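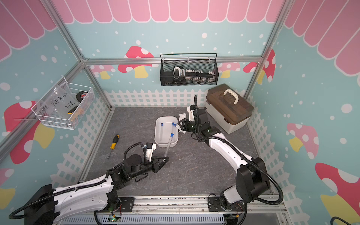
Soil and Sediment Methods, Handout 4
Wiping and sorting sample tubes
Prepared by Itziar Barroso, revised 2024-12-28

Read this before the January lab session. It covers the outside of the tubes only. Opening tubes and taking subsamples are in Handout 5.

What you need at your place

Screw-cap tubes as they come from the field box
One white tray per pair
Dry wipes or a clean cloth
Marker and sample sheet

Get everything within reach before you pick up the first tube. Tools you are not using can stay to the side, but keep the area between you and the tray open so tubes do not roll into anything.

Order of work

1. Check that the cap is fully on. Turn it by hand until it stops. Do not use a tool on it.
2. Hold the tube near the bottom and wipe the cap first, including the ribs.
3. Move down the tube in one direction, turning it as you go. Grit dragged back and forth will scratch.
4. Finish at the rounded end. Use a clean part of the cloth for each tube.
5. Hold the tube up to the light. If you see dirt, rub the spot with a finger in the cloth. If it doesn't move, it is on the inside. Leave it.
6. Enter the tube on the sheet and lay it in the tray, caps all toward the same end.

The Sinska set has 51 tubes. A pair working steadily should plan on 20 minutes for the set, plus time for the sheet. Last year's group ran long on step 6, mostly from writing entries out of order.

Residue on the inside

Some tubes hold very little material, a crumb or a smear on the wall. These are still samples and go through the same steps as the full ones. Do not tap them on the bench to bring the material down. Tubes 237 and 552 in the Pladthorpe set are both like this and both are needed for the comparison in week six. 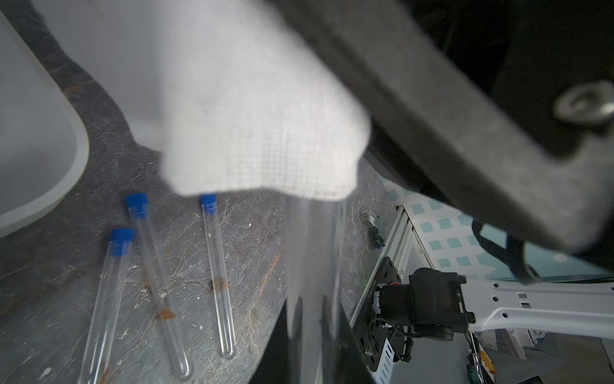

Should a tube with only a smear inside be set apart from the others?
Keep it with its set and write "trace" in the notes column. Fulgencio Zabala will decide at the weighing stage if there is enough to use.

Crumbs on the bench come from the outsides of tubes, unless a cap has come loose. Check the caps before you brush the bench down, and report a loose one to Nerea Toledo with the tube number.

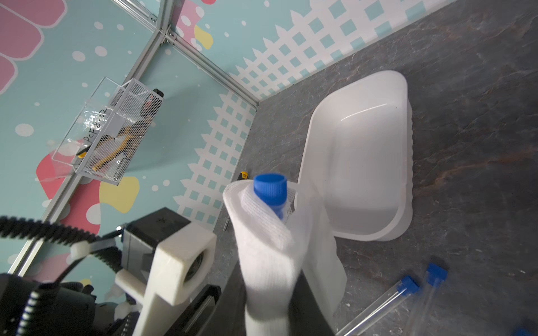 Grip is where most people go wrong in the first session. They pinch the tube by the cap and wipe the body, which can loosen the cap a little each time the tube turns. Wrap the cloth around the body instead, so that it takes the whole width of the tube and only the blue cap and a short piece of clear tube stick out above it. Turn the cloth and the tube in opposite directions. The cap can then be done separately with a fold of the cloth.

Used wipes go in the bin by the sink. Cloths go back to Waraporn Boonyarit for washing. Sample sheets are due in the Nieto room at the end of the session, signed by both partners.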